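The Dorside goalkeeping coach does not rate the club's start to the season. Dorside have conceded 16 goals, 9 of them from set pieces, and the coach puts most of those down to the starting position of the back line.

"We were dropping before the ball was struck," the coach said after training in Gisden. "Once you drop early, the keeper has no room to come."

The line now holds at the edge of the box until the kicker's last step. Okafor stays on the near post - the tallest defender takes the middle.

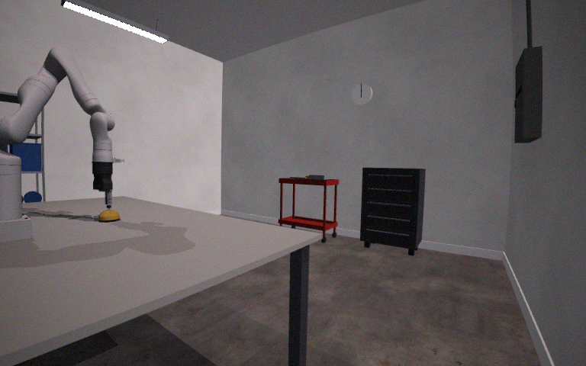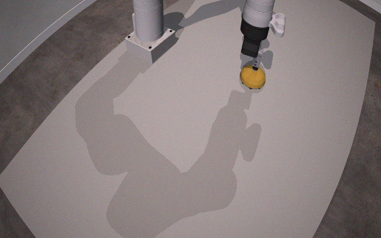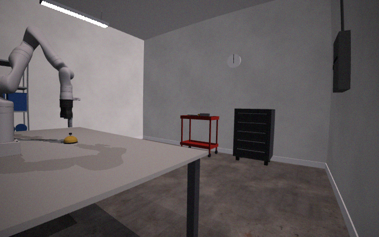
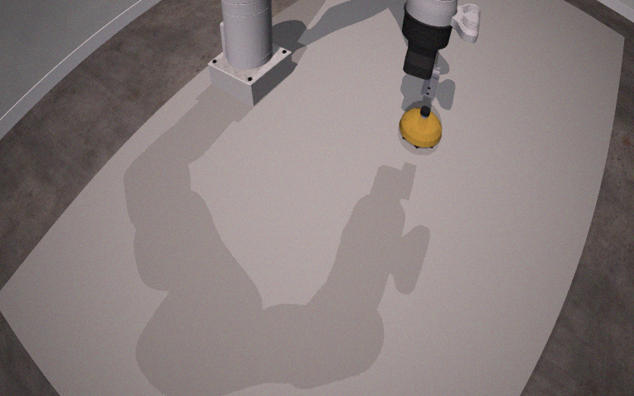 The change was first used in October, in the 2-2 draw at Trullden. The equalizer came in the 93rd minute, from a corner.

"That one was a second ball. The first contact was ours," the coach said. "The clearance went central, and it has to go wide."

Asked about a loan keeper, the coach said the club had made no inquiry. Training continues at Gisden, with corners worked at the end of each session.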